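About us

Tokwood is a small trading company in Povness. We supply dentists, hotels and nursing homes with daily care products, from toothbrushes to paper towels. We started with one van and 28 customers, and today we deliver to 300 addresses in the region.

Our warehouse is on Brenar Street, next to the old mill. We keep 194 products in stock there - if you order before noon, your boxes leave the same day. For special wishes we work together with our partner Ankrah, which is also a family company.

You are welcome to visit us, but please call first. In November we are closed for one week for the yearly stock check.

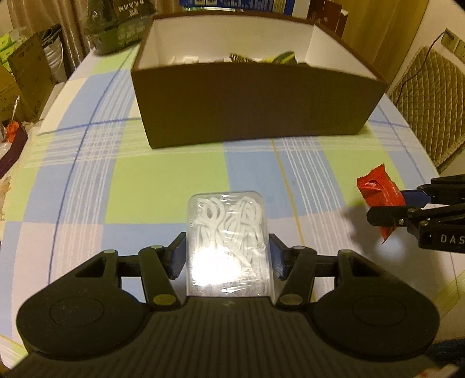 Dental floss picks in a clear box

The smallest order is one carton.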